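Brerka 双臂在仿真里的调校记录:从散架到能站住

2019年2月22日更新,把夹爪零位那一段重写了,旧版写反了一个方向,照着做过的朋友对不起!
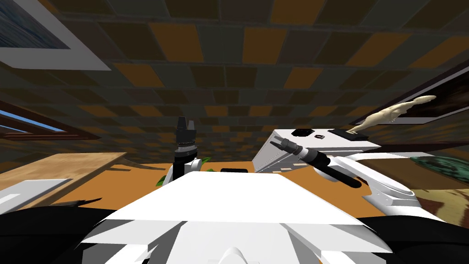
分类:机器人 > 仿真环境 > 双臂

先说结果:两条胳膊现在都听话了!左臂竖着举在绿植旁边,夹爪朝上,右臂斜着伸到白色柜子前面,两个夹爪隔着橙色地板对着。看着挺平常的一个姿势吧,可我从十二月开始折腾这套模型,第一次加载的时候它整个上半身像被谁从楼上扔下来一样,胳膊各飞各的,所以现在每次打开看见它老老实实地待着,我还是会高兴一下。

这套 Brerka 模型是躯干加两条七自由度的手臂,末端各挂一个 Reisinger 两指夹爪。房间用的是 Lundari 场景包里的一间,家具、挂画、窗户都是现成的,我只在里面改了桌子的高度和柜子的位置。下面按我自己调的顺序写,中间会夹一些牢骚,赶时间的话直接看关节限位和夹爪零位两节,坑基本都在那里。

一、导入之前先看单位

我拿到的模型文件,连杆的网格是毫米,关节原点是米。没错,同一个文件里两种单位。加载出来的时候,关节都挤在一个小点上,外壳大得把整个房间吞掉了,我在壳子里面转了半天视角,还以为渲染坏了。

处理办法很朴素:把所有网格在建模软件里统一缩放一遍,重新导出,不要在描述文件里写缩放系数。写缩放系数看起来省事,显示也对,可是我用的这个物理引擎版本在算碰撞形状的时候会漏掉它,然后你就会看到一个外观正常、碰撞体却比房子还大的机器人,一开仿真就把桌子弹出窗外。我真的看着它弹出去的,桌子在天上转得还挺优雅。

顺手把每个连杆的坐标轴也打开检查一下。Brerka 左右两臂是镜像的,导出时如果直接用负缩放做镜像,法线会翻过来,表面一块亮一块黑。老老实实把右臂复制一份,在建模软件里镜像后应用变换,再翻一次法线,就好了。

二、惯量,惯量,还是惯量

如果只能给刚入门的朋友留一句话,我就留这句:去检查惯量!

原始文件里有好几个连杆的惯量矩阵是单位阵,就是对角线全填了一的那种占位值。对于一截小小的手腕来说这大得离谱,控制器推它像推一头牛,你会以为增益太低,于是把增益加上去,于是前面那几个惯量正常的关节开始发抖,于是你又去降增益……我在这个圈里绕了整整两个晚上。

后来我一个连杆一个连杆重算。外壳按封闭网格、均匀密度估体积,再用整条手臂的总质量去反推密度,我这边单臂总质量设的是九公斤。均匀密度当然和真机对不上,电机都集中在关节那一头,但是对调试运动来说够用了。有条件的话,把电机单独当成一个圆柱体加进去,肩部那两节的差别会很明显,手腕上几乎看不出来。

算完以后用引擎自带的惯量显示功能看一眼,正常的话每个连杆上会套着一个大小差不多的方框。哪个方框特别大,或者瘦成一张纸,就是哪个还没改对。这一步特别解压,推荐!

三、关节限位

七个关节的限位我是照着 Brerka 的说明文档抄的,抄完发现肘部弯到一半就停住了。查了很久,文档里写的是角度,文件里要弧度,这个我知道,也换算了,问题在于文档的零位是手臂自然下垂,模型的零位是手臂向前平伸,两边差着一个偏移。所有限位都得先加上偏移再换算。

还有镜像那一侧。左臂的正方向到了右臂有的要反号,有的不用,取决于那根轴是不是在左右对称面里。我一开始偷懒,全部反号,结果右手腕转起来跟左手腕对不上,像在跟自己掰手腕。现在的做法是建一张小表,左边写关节名,右边写要不要反号,配置脚本从表里读,以后改一处就行。

软限位我比硬限位往里收了一点。仿真里撞限位没有声音也不会心疼,可是引擎在限位附近会给一个很硬的约束力,配上稍大的步长就容易炸。收进来以后再也没炸过。

四、控制频率和增益

位置控制,50 赫兹下发目标,物理步长比这个细得多,中间由引擎里的阻抗环去追。有人喜欢把下发频率拉得很高,我试过,动作确实更圆润,但是录下来的轨迹文件大得我硬盘直叫唤,而且对我要做的慢动作没什么好处。

增益从肩到腕逐级往下降。我的习惯是先把阻尼给够,让手臂像泡在蜂蜜里一样慢慢动,确认方向全对、没有哪一节往反方向跑,再一点点把刚度加上去。加到末端有轻微过冲就退一格。肩部先调,肘部第二,手腕放最后,倒过来调的话你会白忙一场,肩部一改,后面全得重来。

重力补偿一定要打开再调!我有一次忘了开,把刚度调得超高才把手臂托住,第二天想起来打开补偿,它一下子就往上窜,差点戳到天花板那些格子砖。

五、夹爪零位(重写的一节)

Reisinger 夹爪的模型和手臂是两个文件,拼起来的时候要自己定安装法兰的旋转。旧版里我写的是绕法兰轴正转,那是错的,应该先看清楚你的法兰坐标系 Z 轴朝外还是朝里。我这份文件里,左臂朝外,右臂朝里(又是镜像惹的祸),所以左边正转,右边反转。

怎么确认?别看数字,看姿态。让左臂抬起来,夹爪垂直朝上,从机器人自己的视角往前看,两根手指应该是竖着立在最上面的;再把前臂慢慢转一圈,手指开合的平面要跟着走,中心线不能画圈。如果中心线在画圈,说明安装原点偏了,回去改平移,不要去动旋转。我就是在平移没对的时候拼命改旋转,越改越歪。

手指的开合是两个滑动关节,一个主动一个跟随。跟随关节在我用的版本里靠约束实现,约束太软的话夹东西时两根手指会一前一后,太硬又会抖。我最后放弃了约束,直接在控制脚本里给两边发同样的目标值,简单粗暴,效果好得很。

夹爪的碰撞体也换掉了,原来是整块的凸包,两根手指之间的空隙被填得严严实实,什么都夹不进去。拆成手指、掌部、腕部分别做,再给手指内侧单独贴一块薄薄的盒子,摩擦系数只在这一块上调高。

六、自碰撞

躯干前面那块白色大板子挺宽的,两只手往中间收的时候很容易蹭到。我先把相邻连杆之间的碰撞全部关掉,然后让两臂随机摆一大堆姿势,把一直都在报碰撞的组合挑出来看:属于模型本身重叠的就关掉,属于真会撞到的就留着。千万不要图省事把自碰撞整个关掉,那样调出来的动作一条胳膊能从肚子里穿过去,当时很开心,后面全是债。

上臂和肩罩那一对我犹豫了很久,它们在某些角度确实有一点点重叠,最后还是选择把肩罩的碰撞体缩小一圈,保留检测。

七、房间里的东西怎么摆

终于到好玩的部分了!Lundari 这间房我很喜欢,颜色特别大胆,橙色的地配上格子天花板,深棕、琥珀和灰绿混在一起,调试的时候盯久了居然不累。挂画我没动,绿植放在左手前面,作为左臂抬起动作的参照。右边是那个白色柜子,上面有两个开口,一个方的一个圆环样的,再往右是一块黑色的垫子。长脖子的米白色小动物模型是从 Skandico 的素材里拿的,我管它叫恐龙,虽然也不太确定它到底算什么动物。

小件的质量要自己填。素材包里的东西默认都按水的密度算,恐龙沉得夹不动。改轻以后记得顺便看一下它的重心,重心太高一碰就倒,我把它往下压了一点。

柜子设成固定的,不参与动力学。如果你想让右臂做靠近柜面的动作,最好给柜子的碰撞体单独分几块,开口的地方要真的留出洞来,否则显示上有洞,碰撞上是一整块平板,夹爪伸过去会停在空气里,看着特别诡异。

视角放在头部,往前看,能同时看到两只手和自己的胸板。这个角度不太好适应,画面里的墙和桌子都是斜的,可是调双手动作真的离不开它,从外面看觉得已经对准了,一切回头部视角,常常差着一截。

八、每次改完要跑的一遍

我把这些写进了一个脚本,改任何参数之后都跑一遍,流程如下:

加载场景,静置,看手臂有没有自己往下掉或者往上飘。
每个关节单独走到软限位再回来,左右各一遍。
两只夹爪全开、全闭,看手指有没有错位。
双臂同时走到准备姿势,左边夹爪朝上,右边停在柜子前。
从准备姿势收回,观察胸板附近有没有碰撞报告。

跑完把关节误差曲线存下来,和上一次的叠在一起看。这个习惯救过我好几次,有一回只改了恐龙的重心,曲线里右肩却多了一个小尖,原来是存文件的时候手滑把右肩的阻尼也改了。

还没弄好的

右臂末端在伸得比较远的时候,还是有一点点慢悠悠的下沉,怀疑是补偿里没把夹爪的质量算进去,或者算了但是质心位置不对。下次打算把夹爪单独拆下来,对比着跑一遍。

逆解选哪一支也要整理。七个自由度多出来一个,肘部可以在一个圈上随便转,同一个末端位置它有时候把肘抬高,有时候贴着身体。我现在是加了一个让肘部偏向外侧的小权重,能用,但是左右手同时动的时候偶尔会突然换一边,吓人一跳。有做过冗余臂的朋友,欢迎在评论里教教我!

配置表和检查脚本等我把注释补完再放上来,现在里面全是我半夜骂自己的话,实在不好意思见人。

标签:双臂机器人,仿真,夹爪,关节限位,Brerka,Reisinger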